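Vurnuren project, cell review, October
Minutes

1. Last meeting's minutes
Accepted with one fix: the Pakadside trial used 12 totes.

2. Gripper stop fault
Main item, and a great discussion! During the overnight simulation batch the arm kept driving toward the box after the stop command. Out of 300 runs, 30 ended in contact with the box face at full approach speed. The physical cell was powered down the whole time, so no damage and no injuries.

We went through run 437 from the earlier set for comparison, and everyone got up to the screen for it.
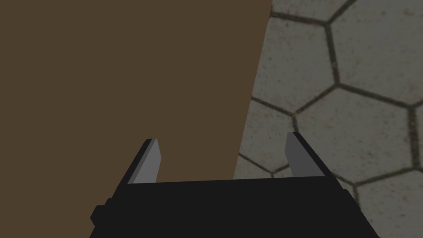

Run 437, simulation, wrist view. Jaws open, no contact with the box.

The Dreßler controller logs show the stop arriving on time. The delay is on our side, in the distance filter, which holds an old reading when one flat surface fills most of the view. Really nice catch by the night team, who spotted the repeated values by eye.

Agreed: the hold gets a time limit, and a stale reading now counts as a stop. The real arm stays locked out until the full batch runs clean.

3. Safety on the floor
The fence interlock was tested at 9:30 and tripped correctly. Lockout tags are running low; more to be ordered.

4. Zesmont visit
They still want to come. We'd love to show them the fault and the fix side by side. Date left open until item 2 is closed.

Actions
Filter change: software
Rerun of the batch: night team
Tags: floor lead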